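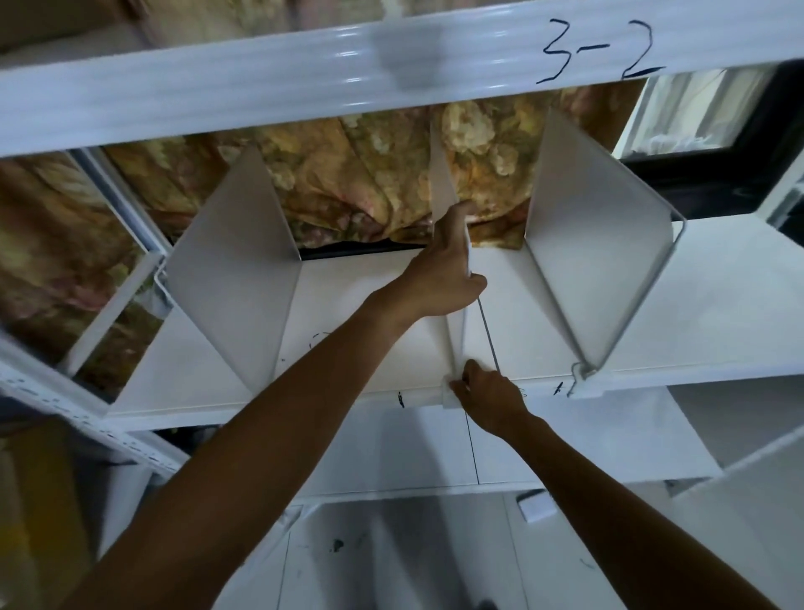
**Dividers on metal shelving — how do you keep folded stuff from sliding?**

**skakham_attic** wrote:

I have white metal shelving in the back bedroom and I'm trying to get it to work for folded linens. Flat shelves, open sides, a floral curtain hanging behind. The piles lean, then they slump into each other, and after a week I can't pull out one pillowcase without taking the next stack with it.

So far I've put three white bookend-style dividers on one shelf. The beams are labeled with a marker so the rest of the household can put things back. The one above the shelf I'm working on is 3-2, meaning unit three, level two.

Questions:

1. Is three dividers too many for one shelf? I could go down to two and have wider bays.
2. Do you push yours all the way to the back or keep them near the front lip?
3. Does anyone have a better way to label? The marker works but my handwriting is bad.

The whole room has to be usable by June, when we have people staying.

---

**Jin** wrote:

Three is fine for pillowcases and hand towels. For bath towels I'd take one out. A folded bath towel is wider than you think, and if the bay is too tight you end up cramming it in and the divider tips.

Keep them near the front. The front of the pile is what you grab, so the front is what needs holding up.

---

**porchlight115** wrote:

I disagree with Jin on the front. I had mine at the front and kept catching my sleeve on them. I moved them back a hand's width and the stacks still stand up. It depends on how deep you fold. If you fold to the full depth of the shelf, the divider only has to catch the middle of the pile.

Also, that curtain is going to be a nuisance. Anything you push back will drag on it. I'd pin it or put a board across the back.

---

**skakham_attic** wrote:

The curtain stays. There's a window on that side of the room and I don't want the sun on the sheets all afternoon. I had a set of blue ones fade along the fold in the last house, one long pale stripe, and they still look terrible.

I'll try pinning it at the bottom.

---

**Aleck** wrote:

On labels: leave the marker. I went through the whole thing with printed tape on painted metal and it peeled at the corners inside a year. Marker comes off with rubbing alcohol if you change your mind. Test a spot on the underside first, some paint goes dull.

What I would change is the numbering. 3-2 means something to you and nothing to a guest. I write the word on the beam. SHEETS, TOWELS, and so on.

---

**mrs_oddments** wrote:

Numbers are better if you keep a list. I have a sheet of paper taped inside the closet door with every shelf on it. When I move things around I change the list and the shelves stay as they are. With words on the beams you're scrubbing off marker every time you reorganize.

---

**Aleck** wrote:

Then you have to walk to the closet door to find a towel.

---

**mrs_oddments** wrote:

It's four steps. I've been doing it since my old 2000-piece jigsaw collection lived on those shelves, and I never had to relabel a thing.

---

**Jin** wrote:

Both work. I use numbers in the garage and words in the house.

Back to the dividers. Before you load anything, push each one sideways at the top with one finger. If it moves a lot, it isn't seated on the shelf lip. Heavy stacks go against the firmest one. I bought a pack of the Jolumell ones and one out of the pack never sat right, so I used it for paper in a drawer.

---

**porchlight115** wrote:

Seconding the finger test. And load both sides of a divider together. If you fill one bay and leave the next one empty, all the weight goes one way.

How are you folding the fitted sheets? That's usually where a pile starts to go wrong.

---

**skakham_attic** wrote:

Badly. I roll them up and put them inside the matching pillowcase, so every set is a lump. That's probably half my problem.

---

**mrs_oddments** wrote:

Put the lumps in a bin on the bottom level and save the divided shelf for things that stack flat. Pillowcases, hand towels, table linen. I wouldn't use dividers for sheet sets at all.

---

**skakham_attic** wrote:

OK, that makes sense. Plan for now: sheet sets go in a bin down low, 3-2 is hand towels and pillowcases with all three dividers, and bath towels go one shelf down with wider bays. I'm keeping the numbers and making a list — it's going on the bedroom door, Aleck, so it's right there when you walk in.

I'll move the middle divider back a little and see if it bothers me.

---

**Aleck** wrote:

Fine by me. Write it in big letters.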